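Consumer Claims and Evidence
Session 4: Durability numbers and what they leave out
Instructor: Magdolna Szalai

Reading for today: the Daltovis brochure (handed out last week) and the Balogh warranty, both pages. Bring the warranty. Most of you skipped it in March and it showed.

1. The rub count

Upholstery sellers love a big number. Daltovis says its fabric passed "26,000 rubs." Fine. Rubbed with what, under what weight, and who decided when it had failed? A machine dragging a pad over a flat swatch tells you how a flat swatch holds up to a pad. People slide, spill things and own cats. The test may still be useful for ranking one cloth against another, if both were tested the same way. The brochure doesn't say they were.

Coarse weaves raise a further question: does a pulled loop count as wear? Read the definitions before you read the score. 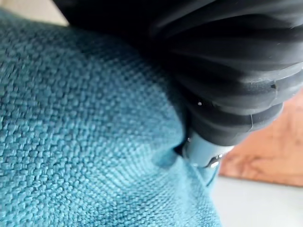

2. Who was asked

Pulia reports that 700 owners were "satisfied or very satisfied." Look for the number who got the survey. It isn't there. Also missing is how long they had owned the thing. A sofa owned for a month is a sofa nobody has had time to dislike.

Fikri Subramaniam's paper (in the packet) tries to fix this by following 200 households. Better, but he lost track of a good many of them and treats the rest as typical. I don't buy it, and you should be ready to say why or why not.

3. Words that sound like measurements

"Contract grade." "Family tested." "Premium support." Ask what result would make the seller stop using the phrase. If you can't think of one, cross it out and see what is left of the ad. In the Stestden catalog it was the price and the delivery terms.

Looks are a weak guide too. Tufting is something you see at a glance; the filling is something you take on trust.
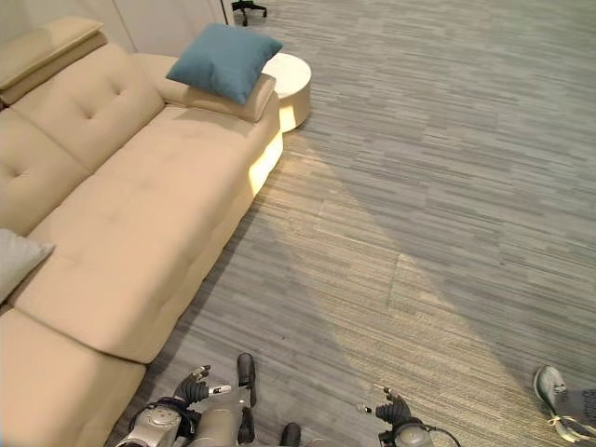 Fig. 2. Beige sofa with tufted, buttoned cushions.

For next time: pick one durability claim and write a page on what it would take to check it.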